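Vellia Forum > Simulation and Learning > Methods

We use cookies to keep you signed in and to count visits. By continuing to use this site you accept this. OK / Settings

Randomizing the room vs. randomizing the grasp: my results

Posted 2018-01-25 by bernice_t

I finished the comparison I mentioned in the gripper thread. Posting it before I write it up properly, so please poke holes in it.

The question was where to spend a fixed budget of simulated episodes. The task is a two-arm robot holding a power drill in one gripper and bringing the bit to a target pose. I had 3000 training episodes per policy and trained two kinds:

Room set. Wall colors, floor, furniture, window position and lighting are resampled every episode. The drill always starts in the same pose in the gripper.

Grasp set. One room for everything. The drill's pose in the gripper is resampled every episode, both the angle and how far down the handle the jaws close.

Both were tested on 500 episodes where room and grasp were both new. Input is one camera image plus joint angles. Success means the bit tip ends within 15 mm of the target, with no contact before that.

The grasp set policy won, and by more than I expected. The room set policy moves well and looks confident, then stops with the tip off to one side. It seems to have learned where the drill is from the joint angles and mostly ignores the image. When the grasp changes, it has no way to correct.

The test rooms are furnished at random from our asset folder, so you get a rug, a plant or a cabinet wherever the sampler found space. One of the test episodes, with the drill in the right arm over the cabinet:

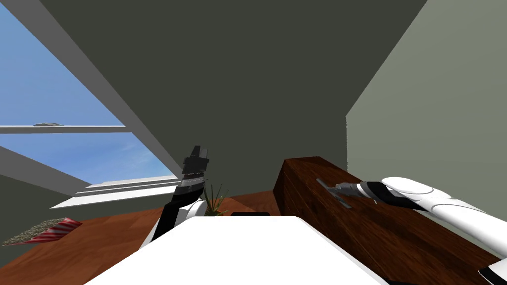

Re: Randomizing the room vs. randomizing the grasp: my results
nhyira_odoi wrote:

Thanks for posting numbers of episodes and not only the result. Two questions.

Is the left arm doing anything? The gripper is empty and pointing up. If it is parked, does it park in the same place every time? A policy can use it as a landmark.

Second, how many seeds?

Re: Randomizing the room vs. randomizing the grasp: my results
bernice_t wrote:

Left arm is not controlled in this task. It gets a random joint configuration at the start of the episode and holds it. Same in both training sets, so it should not favor either one.

Seeds: 2 per condition. I know. Each run ties up our machine and Ama needed it back.

Re: Randomizing the room vs. randomizing the grasp: my results
jaguiar wrote:

I don't think this supports the title. You compared a policy that never saw grasp variation with one that never saw room variation, on a task where success is measured at the bit tip. A wrong grasp moves the tip directly. A different wall color doesn't move anything. Of course the grasp set wins.

If you scored something like "gripper ends up near the right place" I bet the order flips.

Also, 2 seeds is not enough to say "by more than I expected." We had a result on Korletey last September that looked just as clean and it went away when we ran more.

Re: Randomizing the room vs. randomizing the grasp: my results
bernice_t wrote:

The tip is what matters for the task, so I'm keeping the metric. A drill that gets near the right place is a failed episode to me.

But I can log gripper error too, that costs nothing. Fair point on seeds.

Re: Randomizing the room vs. randomizing the grasp: my results
a_quartey wrote:

I share the machine with Bernice (and yes, I needed it back). I'm more on Jaime's side about the title and more on hers about the metric.

What is missing for me is the mixed set. Same 3000 episodes, both things resampled. If mixed matches the grasp set, then room variation is free and everyone should do it. If mixed is worse, there is a real tradeoff and the budget question is interesting. With only the two extremes I can't tell which.

Re: Randomizing the room vs. randomizing the grasp: my results
araba.aryee wrote:

We did something close to this in Odex with a screwdriver. Mixed was a little worse than grasp only early in training and then caught up. Ours was one arm and a plain table, no rooms, so I wouldn't lean on it.

Check your lighting range. In the render you posted the white arm and the white surface in front look almost flat. There is very little shading on the links. If all your lights are that even, the room set may have less variety in it than you think, and you are comparing against a weak version of it.

Re: Randomizing the room vs. randomizing the grasp: my results
bernice_t wrote:

I looked at the sampler after reading this. Light direction is resampled but the ambient term is fixed and high, so the direction hardly shows. It's a default from the Wika scene loader that I never changed.

So the room set was weaker than I described. I'll fix that and rerun the room set, add the mixed set Ama asked for, and log gripper error.

Re: Randomizing the room vs. randomizing the grasp: my results
jaguiar wrote:

Good. Please change the title in the meantime, people link these threads.

Re: Randomizing the room vs. randomizing the grasp: my results
bernice_t wrote:

I can't edit titles after the first reply. I've asked a moderator to add "preliminary."

Re: Randomizing the room vs. randomizing the grasp: my results
nhyira_odoi wrote:

If machine time is the problem I can run the mixed set on ours next week. Send me the config and the asset folder, and tell me which loader version you are on.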